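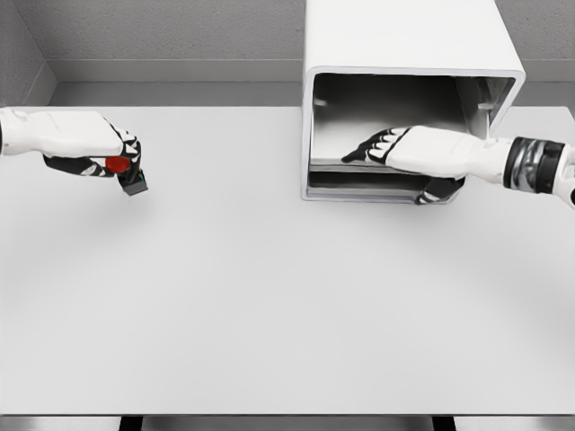

A white table against a grey wall, in a computer-rendered room.

Club results used to be the last job of the day and the one most likely to go wrong. At many small sailing clubs they still are. Finish times come ashore on a damp sheet, someone types them into a spreadsheet, and the prizegiving waits while the handicaps are worked out.

Kitside is a scoring program written for that hour. It runs on an ordinary laptop, needs no internet connection once installed, and takes finish times either from the keyboard or from its companion phone app, Tipoki. The club at Trolloten has used both for a full season, from the first spring series to the frostbite racing in December.

Trolloten has 156 boats on its books, though a good Wednesday-evening turnout is far smaller than that. The fleet is mixed, with dinghies, a few small keelboats and one class of catamaran, and each sails to its own handicap number. Under the old system the numbers were kept in three places and did not always agree. Kitside holds one list. Change a handicap and the program asks whether the change applies to past races or only to those still to be sailed.

Entering a race is quick. You pick the series, tick the boats that started and type sail numbers in the order they cross. The clock stamps each one. If two boats finish overlapped and you miss a number, pressing the space bar records the time and leaves the sail number blank to be filled in later. This is the feature the race team mention first.

Discards are handled well. The program will drop the worst 3 results from a long series, and it shows dropped scores in brackets, as most sailors expect. Redress is less tidy. Average points can be awarded, but the menu for doing so is buried two levels down, and the printed sheet does not say which races the average was taken from.

Tipoki is the weaker half. It works on the committee boat as long as the phone stays awake, and the buttons are too small for gloved fingers. Clubs that already use Restari for their start signals can link the two, so that the race clock begins with the starting gun. At Trolloten the link failed twice in the autumn and times had to be entered by hand.

A club licence costs £118 a year and covers up to 100 races. Larger clubs will need the next tier. There is a free trial, limited to a single series, and results can be exported as a plain file if you decide not to carry on.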